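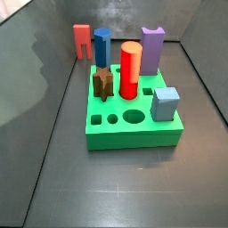
Cerness opens up the upkeep routine for its Billon sorting cell

STUSTWOOD, March – Cerness is delighted to publish the complete set-up and care guide for Billon, the robot cell at its Stustwood workshop that practises with a green shape sorter and a handful of coloured blocks. It's the same guide our own technicians work from, and we're thrilled to finally share it!

Billon has now logged 555 hours of sorting, and most of what we've learned in that time concerns the three grey walls and the dark floor between them. The sorter goes near the centre of the floor, with its row of three front holes left open and clear floor ahead of it.
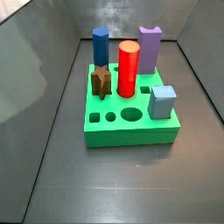 Morning check

The check starts at 7 a.m. and takes almost 10 minutes. With the arm parked out of view, a technician wipes the floor and walls, looks over the edges of the holes for wear, and compares a fresh still with the reference view. Smudges on the back wall get particular attention, as does stray light coming over the left one.
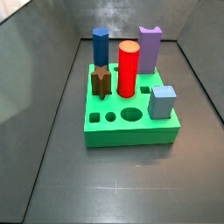 The tall pieces come next. A red cylinder standing in front of a purple block can hide a good part of it, so the guide sets out how to adjust camera height and lamp angle together. We rewrote that chapter more than once, and we're really proud of how it reads now. Worn blocks are swapped for spares cut to the same profile, and the old ones are labelled and kept for gripper tests.

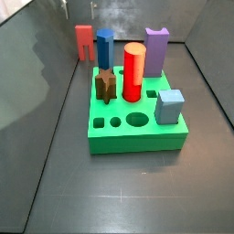
Coming next: the Wysocka supplement

The guide runs to 63 pages and covers lamp replacement, camera alignment, gripper pad changes and cable inspection. A supplement named Wysocka, after our second workshop, will add fault-finding for blocks that are left off the board.

Copies are free from the Cerness front desk in Stustwood. Workshops, colleges and hobby groups are warmly invited to send in their own maintenance notes for the next edition.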